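The Two-Hand Rule

I'd been at Gunport nine days when Jörg Grube handed me the binder and said I'd be keeping the rules from now on. There were 34 of them. Most were his, a few were Sushil Mittal's, and one was just a coffee ring with a number beside it.

"Start with the tidy-up bench," he said. "It's an easy one."

It was not an easy one! Rule 2 said no arm shall reach for an object while the other arm is over the same half of the table. Lovely on paper. But a toy brick doesn't know which half it's in, and neither did I, standing there with my pencil behind my ear and the stop button on its cord round my neck.

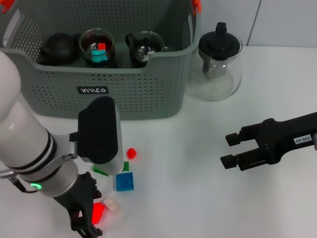 "Whose half is the red one?" I asked.

Sushil leaned in as far as the yellow line let him. "Depends who's asking," he said, and went back to his sandwich.

Then there was the glass. Mudaliar had written to us about glass – they'd lost a whole tray of it in August and wanted 1,850 dollars from somebody – and Jörg had added a rule in red ink: loose parts first, glass last, and never both in one run. I liked that one. My nan ran her kitchen the same way.

So I read it out loud, all of it, in my best court voice. Then I crossed out "half" and wrote "reach", which took me most of the morning to be brave enough to do. If one arm could touch it, the other had to wait. I initialled the change, dated it 6/16/22, and slid the binder across to Jörg.

He read it twice. He has a way of breathing through his nose that makes you want to apologise to your whole family.

"And the small ones?" he said. "A piece with one stud on it. You'd give that the same clearance as a teapot?"

"I'd give it the same manners," I said.

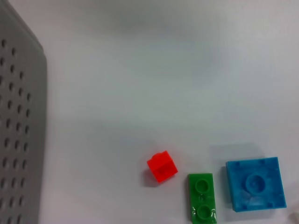
Short Fiction

Sushil laughed so hard he had to put the sandwich down. Jörg didn't laugh, but he uncapped the red pen and wrote "same manners" in the margin, very small, next to my initials.

The people from Trisia came after lunch to go through the binder. The woman in charge stopped at that page and tapped it with her fingernail.

"Is this a technical term?" she asked.

"It is in this building," said Jörg, and turned the page for her.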